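Nov 16, 2018
By Siu-ming Man

Purkia today opened bookings for its winter table-craft sessions, which start in December at the Zevthorpe hall. Each session lasts 90 minutes and uses plain wooden sticks and slats, a basket and an ordinary table with a cloth on it.

The firm is making no claims about calm, focus or wellbeing. "I've read plenty of leaflets promising that an hour with a bit of wood will change your life," said Jui-lin Lau, who runs the sessions. "I doubt it. You may go home with something useful, and you may go home with sticks."

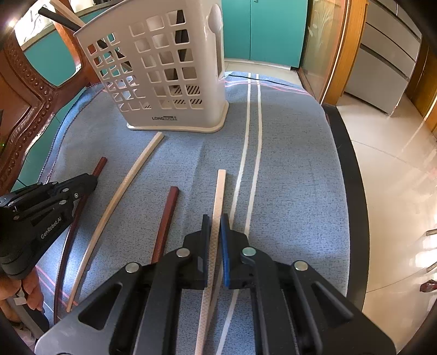 Places are limited to 15 a session. Purkia sold 451 places last winter and asked everyone who came whether they had carried on at home. Most had not, and Lau says she would be wary of any organiser who reported otherwise.

Pale wood is supplied in mixed lengths - some of it slightly curved, which beginners tend to grumble about. Tablecloths stay on throughout. Kits to take away will not be sold this year, as last year's were overpriced and Purkia has said so to the supplier, Imel.

Bookings are taken at the Zevthorpe hall desk.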